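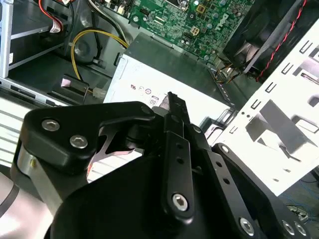

Blick in ein geöffnetes Desktop-Gehäuse mit Netzteil.

Startseite Sport Football Ergebnisse Tabellen Kontakt

Leltalcombe verlegt Auswärtsspiel in Gidley

Die Footballmannschaft von Leltalcombe tritt am kommenden Spieltag nicht in Gidley an. Der Verband bestätigte die Verlegung am 14. Mai 2018. Grund ist ein Defekt an der Flutlichtanlage des dortigen Stadions, bei dem drei von vier Masten ausgefallen sind. Die vorgeschriebene Beleuchtungsstärke auf dem Spielfeld wird damit nicht erreicht.

Die Partie wird im Juli nachgeholt. Eine Vorverlegung auf den Nachmittag schied aus, da der Platz zu dieser Zeit durch die Jugendabteilung belegt ist. Bereits verkaufte Karten behalten ihre Gültigkeit, eine Rückgabe ist innerhalb von 15 Tagen möglich. Nach Angaben des Gastgebers sind bis zu 900 Karten betroffen.

Spielleiter Darcy Pomare erklärte, die Wertung der Gruppe bleibe bis zum Nachholtermin vorläufig. Leltalcombe liegt derzeit hinter Achari auf dem zweiten Platz. Das Heimspiel gegen Dramutska findet wie angesetzt statt.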